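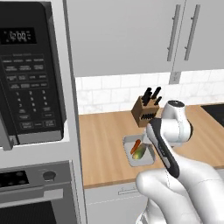 By Atieno Urio, Felludstead set-up guides – 5/13/18

Section 5. Planning your worktop arm before you order

Do have a cup of tea and a tape measure to hand for this part, as it saves a good deal of bother later on.

1. Sketch your kitchen in the Plusgate planner, tall units and all. An oven and microwave stack beside the worktop takes up room the arm may want to swing through.
2. Try a simple job in the planner first, such as reaching for a carrot and a cucumber in a shallow tray.
3. Move the knife block well out of the arm's path – even if you are fond of it where it is.
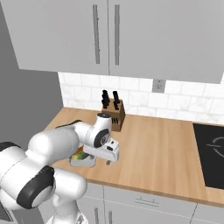

BUDGET AND ORDERING

4. Set aside 1000 for the Greenwood mount, or 1100 with the longer cable, and keep a little back for fitting.
5. Check the reach again with the gripper low beside the dish, and look at how near the elbow and wrist come to your wall cupboards.

Note: Nosov arms ordered in December take seven weeks to arrive.

Caution: Do not drill the worktop until the mount has been delivered and you have checked its holes against the paper pattern in the box.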